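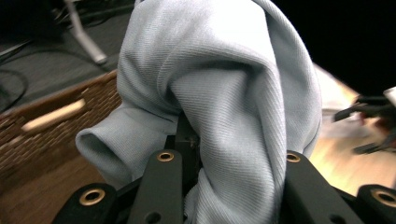
3.2 Finger maintenance and re-seating

Figure 4. Gripper fingers holding a bunched ribbed knit garment, with a sleeve cuff standing out to the left. The brass grommets near the finger ends are the points referred to in the text.

Each hand-held gripper in the Distaver set has four matte black fingers that close on the cloth in opposing positions. The fingers are flat-sided bars, and each carries a brass grommet near its tip (Figure 4). In our setup the grommet lines the hole through which the finger pad is pinned, and it takes most of the wear. Knit garments are harder on this part than woven ones. Ribbed fabric folds over on itself when it is pinched, and the thick hump that results pushes the fingers apart unevenly. Over a long run this works the pins loose and lets one finger lead the others on closing.

We inspected the grippers after every 7 hours of use. The operator first removed lint from the central mechanism with a dry brush, working from the back of the brackets toward the tips. The screws were then checked with a small torque driver. Any screw that turned before the driver clicked was taken out, cleaned and put back with a drop of thread locker. We did not tighten screws in place, as an earlier trial had shown that lint trapped under the head gives a false reading.

Grommets were checked by hand. A fingertip run around the rim will find a burr well before it can be seen, and a burr of any size was enough to snag a loop of knit. Light burrs were removed with a fine stone. A grommet that rocked in its seat was pressed out and replaced, and the grommet on the opposing finger was replaced with it so that the pair stayed matched in height. Replacement took around 9 minutes per pair, including the closing test.

The closing test used a folded strip of cotton tape. The gripper was closed on the tape three times, and the tape was pulled lightly at both ends. If it slid on one side, the finger on that side was loosened, re-seated against its stop and tested again. Two failed tests in a row sent the gripper back to the Riser bench for a full strip-down — this happened twice during the study, both times to the same unit.

Over the full collection we logged 2391 grasps on knitwear. The maintenance log was kept by Shoshana Quintanilla, who also wrote the checklist now used with the Niko grippers. The inspection interval was fixed in April 2020 and was not changed afterward. A shorter interval was tried in November on the Sorensen bench, but it found no further loose screws and was dropped.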